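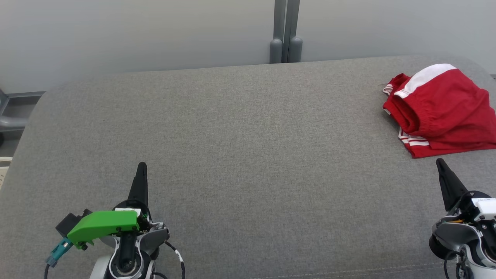
The Malladix comes into Grestcombe twice a week, and she is the best-looking small container ship on the coast. I will hear no arguments. She carries 800 containers on a full run, which makes her a minnow next to the giants that call at the big ocean terminals, but she has proper lines, a high bow, and a funnel you can pick out from the cliff path before you can make out anything else. Think of the red garment folded up on that gray cloth, deep red with one wide white band curving through it, and you have her funnel colors almost exactly. Against a flat gray morning sea they look wonderful.

I spent one round trip aboard her to write this, from Grestcombe out to Cillatov and back, and I had been angling for it for years. Feeder ships get very little attention. The great liners of the container trade run between a handful of deep harbors and hate to stop anywhere else, so their cargo has to be brought in and carried away by smaller vessels that can squeeze up rivers and turn in tight basins. That's the Malladix. Most of what she carries has already crossed an ocean on a bigger ship, or is about to.

The loading began at five in the morning under the sodium lights. Grestcombe has two gantry cranes, both older than the pavement they stand on, and they work from opposite ends of the ship toward the middle. The drivers sit in glass cabins 80 feet up and look down between their own boots at the spreader, the steel rectangle that drops onto a container and locks into its four corners. There's a clunk when the locks turn. After an hour or so you stop hearing it, and then one of the cranes pauses and the silence makes you look up.

What I hadn't understood, watching from the cliff all those years, is how much thought goes into where each box ends up. A container for the first port can't be sitting beneath one for the second. Heavy boxes go low, refrigerated ones go where there are sockets, and certain cargoes have to be kept well away from certain other cargoes. The chief officer had the whole arrangement on a screen, a grid of little colored squares, and he kept shifting two or three of them around while the trucks were still lining up at the gate. He had a mug of tea beside him that went completely cold.

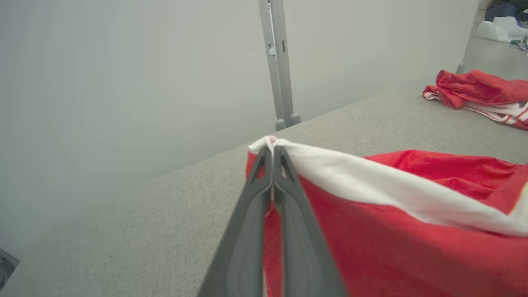 By midmorning the last hatch cover was on and the lashing gang had started. These are the people who fasten the deck stacks down with long steel rods and turnbuckles, and it's hard, awkward work, done in narrow gaps with the rods held overhead. Each rod is hooked into a corner casting two tiers up by feel as much as by sight. I was allowed to try one from a safe spot on the quay, with an old container set aside for training. I missed the hole, then missed it again, then got it in and was absurdly proud of myself!

We sailed on the top of the tide. Grestcombe's channel has a dogleg in it just past the old coal pier, and the pilot took us through at a crawl, calling the headings quietly while the helmsman repeated every one. It's a lovely sort of conversation to listen to. Almost no words, all of them numbers. Then the sea buoy slid by, the pilot went down the ladder to his launch, and the engine note dropped into something deeper that I could feel through the soles of my shoes for the rest of the trip.

Life aboard runs by the meals. Breakfast is early, supper is earlier than you'd like, and in between somebody is always chipping paint. The crew is small and the cabins are plain but comfortable, with a bunk, a desk, and a lamp on a bendy arm. Mine looked straight out at the side of a blue container, and for the whole outward leg that was my sea view. I spent most of my time up on the bridge wing instead, wrapped in a borrowed jacket, counting nothing and watching everything.

Cillatov is a different sort of port. The river there is brown and quick, the quay is built on timber piles, and the ship has to swing right around in a basin that looks far too small for her before she can come alongside. She does it with her bow thruster and a good deal of nerve. From the bridge you see the warehouses sweep past the windows, then a row of poplars, then the warehouses on the other bank — and at that point you are facing back the way you came, ready to leave.

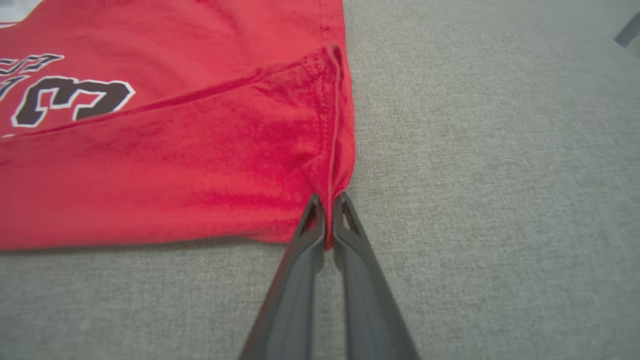
A red T-shirt with one fold laid back across it.

The ship was built at the Saraç yard, and the engineers are still fond of the place. They told me the builders had left more room around the main engine than the plans strictly called for, which means you can get at the fuel pumps without lying on your back. I went down to see for myself, in ear defenders, and it really is a beautiful engine room. Green machinery, white pipework, brass tags polished by hand, and a workbench with every wrench hung against its own painted outline. The second engineer pointed out a valve he'd rebuilt over the winter and beamed at it.

There's talk of a bigger ship on the route. Grestcombe would need its basin deepened and a new crane, and Cillatov would have to do something about that turning circle. The case for it is sensible enough, as freight is growing and the Malladix often sails full. I'd miss her terribly. She could be put on another run farther down the coast, where the harbors are smaller still, and I hope that's what happens if it comes to it.

We picked up the Grestcombe light just before dawn on the way home. The pilot launch was waiting, the kettle was on, and down on the foredeck two of the crew were already clearing the mooring lines. I took my bag ashore at breakfast time and walked up to the cliff path with my legs still swaying. She was gone again on the evening tide, red funnel last, low and steady past the coal pier.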